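Visit report: Feltberg teaching lab, 2018-04-10

Girish Sisodia and Maya Zoubi attended for Plenix. Our host was Dinesh Gautam of Pollano, which runs the lab.

Recording method

An operator moves the two grippers by remote control, and each attempt is stored as one episode. The day's work was handling a red zipped pouch around a black bag. Soft items are harder to teach than boxes, as the shape changes with every grip. 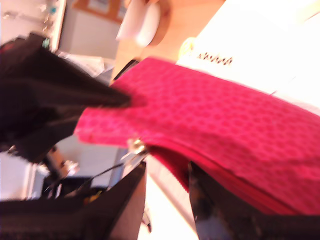 Episodes are limited to 27 seconds. Gautam's staff discard any in which the operator pauses for long, and the set stood at 3,000 at the end of March. Nine operators share the work. New ones train on rigid parts first.

Two-handed work

With both grippers on the pouch, the operator has to keep them level and the fabric lightly stretched. Uneven pull twists the pouch and can hide the zip from the cameras. Zoubi asked about force feedback. There is none at present; operators judge tension by eye.

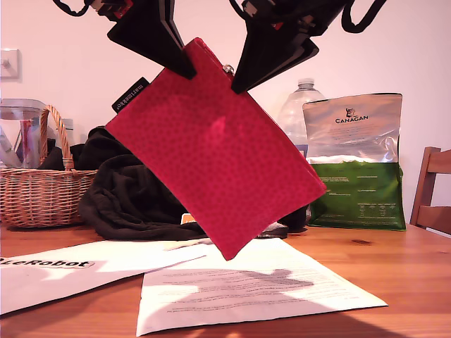

Points to follow up

Gautam will send the episode format and the rejection rules. Sisodia to ask Tripathi for a price on a second control station.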